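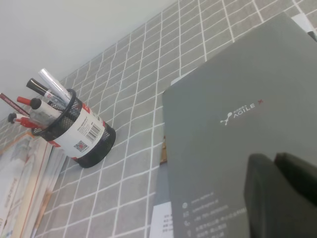
Pen cup on the desk, label still on

yerin_ji
So I finally put a cloth on my desk (gray with white grid lines, I love it) and bought a mesh cup for the pens. Two questions. Do you peel the label off these or leave it? And do you store markers cap up or cap down? My desk mate at Sotedton has strong feelings and I want backup!

kbaxter719
Peel it. It's a barcode and a QR code, you're going to stare at that every day?

Chantelle S
Leave it, I say. I peeled one once and the glue got into the mesh and collected fuzz for months. I'd take a paper label over gray fuzz any day.

kbaxter719
Warm water and dish soap, Chantelle. Ten minutes.

Chantelle S
Tried it. Fuzz.

heathercairns
For whiteboard markers I go flat in a drawer, always. Standing up they get faint on me by December. Regular pens can go in a cup however you like.

yerin_ji
Ugh, I don't have a drawer, it's a plain table. Flat would mean rolling around next to my books, and that corner already has a stack I keep meaning to shelve.

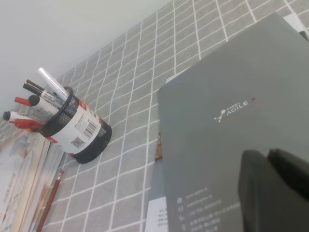 I do like having the markers and the red ones all in one spot where I can grab them, so the cup is staying whatever happens. It's just which way up.

donnie_n
Cap down. Ink runs toward the tip. I've done it that way since school.

heathercairns
And then you open one and it blobs all over the board. No thanks, Donnie.

donnie_n
Never had a blob. Maybe buy better markers lol

kbaxter719
I'm with Heather on this one, had a blob on a white shirt. Could you lay the whole cup on its side?

yerin_ji
On its side, huh. I might try that with the markers and get a second cup for pens. The label stays for now, sorry Keir, the fuzz story scared me.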